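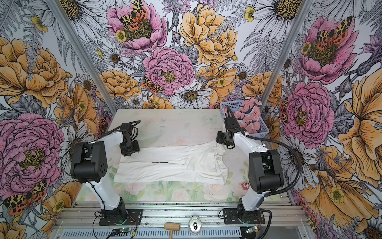 Catégorie : Maison & linge / Essais

Papier peint Simiyu et nappe Clokari : mon coin pliage refait à neuf

J'ai commencé par détester cette pièce. Un débarras au fond du couloir, murs d'un beige triste, une planche sur tréteaux pour plier le linge et une ampoule nue. Comme la maison date de 1984 et que rien n'y avait bougé depuis, je me suis offert en juin un petit chantier dont je vous rebats les oreilles dans les commentaires depuis des mois. Voici donc enfin mon avis sur les deux produits que j'ai posés : le papier peint fleuri de chez Simiyu (modèle Diro) et la nappe à roses de Clokari. Payés de ma poche, tous les deux.

Le papier peint d'abord, puisque c'est lui qui fait tout ! J'avais peur du trop-plein. Un motif floral dense, très illustré, sur trois côtés, dans un espace aussi petit, toutes mes amies m'avaient prédit un mal de tête. Eh bien non. Dans une grande pièce je l'aurais peut-être regretté, mais dans un recoin ça enveloppe, on a l'impression de travailler dans un jardin (ou dans une vieille boîte à biscuits, mon fils penche pour la boîte à biscuits). Le dessin est assez chargé pour que mes raccords ratés passent inaperçus, et il y en a, surtout dans l'angle de gauche où j'ai dû m'y reprendre à trois fois.

Côté pose, c'est de l'intissé, on encolle le mur et on déroule. Les lés font 52 centimètres de large, très maniables quand on est seule. La notice conseille de laisser reposer la colle quelques minutes, je l'ai zappé au premier lé et j'ai eu deux belles bulles. Elles sont parties à la brosse, ouf. J'en ai eu pour 200 euros avec la colle et un rouleau de réserve, et je suis ravie d'avoir gardé ce rouleau de réserve : j'en ai tapissé le fond de deux tiroirs.

La nappe maintenant. Fond pâle, petites roses et feuillage vert dans des tons pastel, très doux, presque effacé. On distingue surtout l'imprimé sur le devant, au bord, là où le linge ne le recouvre pas. J'ai longtemps hésité avec une version unie et je suis bien contente d'avoir osé les fleurs sur fleurs ! Les roses de la nappe sont assez discrètes pour laisser la vedette aux murs. Et pour plier, un fond clair et calme, c'est reposant.

Par contre, petit bémol : sur une surface pâle, le blanc se lit moins bien. Un T-shirt blanc étalé là-dessus, avec l'encolure en boule d'un côté et l'ourlet de l'autre, il faut y regarder à deux fois pour voir les faux plis des épaules. Avec du bleu ou du noir, aucun souci. Je me suis habituée à lisser à la main du milieu vers les bords et à chercher la petite étiquette d'entretien pour savoir par quel bout je le tiens, ça va très vite.

Autre chose que j'aime beaucoup, la matière. Ce n'est pas du coton, c'est une toile enduite assez souple, et le tissu y glisse juste ce qu'il faut. Sur mon ancienne planche, les manches accrochaient. Sur la Clokari, je retourne un T-shirt d'un seul geste et il ne se remet pas en tas. Un coup d'éponge le soir et c'est propre. Elle a gardé ses plis d'emballage pendant presque une semaine, par contre, j'ai fini par poser des dictionnaires dessus. Ne la repassez pas, même avec un linge par-dessus, j'ai testé sur un coin et le coin s'en souvient.

Petite parenthèse sur la bassine, parce qu'on me la demande à chaque fois : la corbeille en plastique bleu clair vient de chez Wavo, elle n'a rien d'extraordinaire, mais elle se rince, elle ne pèse rien et le bleu va drôlement bien avec les roses. Je la laisse au fond, à droite, à portée de main. J'en avais une en osier avant, plus jolie, qui me filait les collants un par un.

Ce que je changerais si c'était à refaire ? La longueur de la nappe. J'ai pris le modèle de 100 centimètres en pensant que ça suffirait largement, et ça suffit pour un T-shirt, mais dès que j'attaque les draps je déborde de partout. Prenez la taille au-dessus. Pour le papier peint, je demanderais un échantillon avant de commander : les couleurs sur le site tirent plus vers le froid que celles que j'ai reçues. Chez moi c'est tombé juste, par chance.

Après neuf mois d'usage, rien n'a bougé aux murs, aucun lé ne se décolle, et pourtant la pièce est humide quand le séchoir tourne. La nappe a pris une petite marque de stylo que je n'arrive pas à ravoir (si quelqu'un a une astuce sans dissolvant, je prends). Les bords ne roulent pas, l'imprimé n'a pas pâli, enfin pas plus qu'il ne l'était au départ.

Je mets 5/5 au Diro sans hésiter et 4/5 à la nappe, le point perdu est pour les plis du début. Je ne dirais pas que j'aime plier le linge, il ne faut pas exagérer, mais je n'entasse plus tout sur le fauteuil de la chambre, et c'est déjà énorme ! Pour celles et ceux qui hésitent avec le coloris vert du même papier peint, je l'ai vu en magasin, il est superbe aussi, un peu plus sombre, plutôt pour une pièce avec fenêtre. La mienne n'en a pas, le choix a été vite fait.

Avis rédigé le 5 mars 2022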